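Häufige Fragen zum Kuchenbuffet

Muss ich etwas mitbringen?
Nein, aber wer nichts mitbringt, darf sich auch nicht über die Auswahl beschweren. Anmeldung bitte bei Solange Rocha, spätestens 2 Tage vorher.

Brötchen und Gebäck in den Korb oder in die Schüssel?
In den Korb. Die Schüssel ist für Cremiges und für alles mit Kirsche obendrauf. Erfahrungsgemäß landet trotzdem das ganze Sortiment in der Schüssel, und der Korb steht dekorativ dahinter.
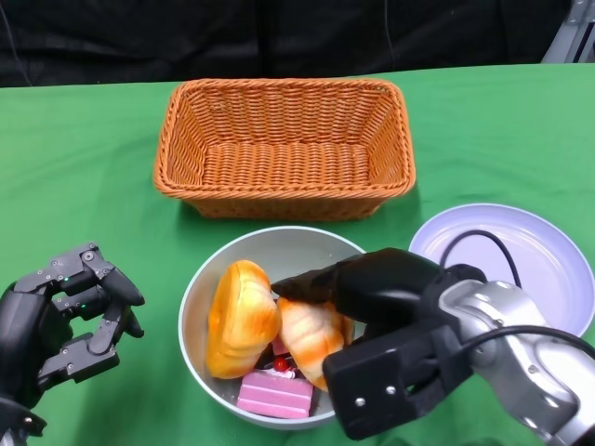 Wer umräumt, nimmt bitte zuerst das Gebäck heraus und lässt die Torte, wo sie ist. Torte reist ungern.

Darf ich die grüne Tischdecke durch eine eigene ersetzen?
Gleice Peixoto hat drei Anträge dieser Art abgelehnt. Ein vierter wird ebenso freundlich geprüft. Bügeln ist erlaubt und bisher nicht vorgekommen.

Wofür ist der flache Teller?
Zum Ablegen beim Sortieren. Ein Teilchen darauf ist ein Zwischenstand, fünf Teilchen sind ein zweites Buffet und müssten extra angemeldet werden.
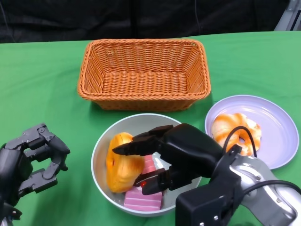
Nach dem Sortieren kommt der Teller zurück an seinen Platz rechts von der Schüssel.

Kann ich meinen Korb hinterher abholen?
Ja, 10 Tage lang bei Nataša Ivanov. Danach gehört er zum Inventar, und das Inventar gibt nichts wieder her.

Stand: 17. September 2021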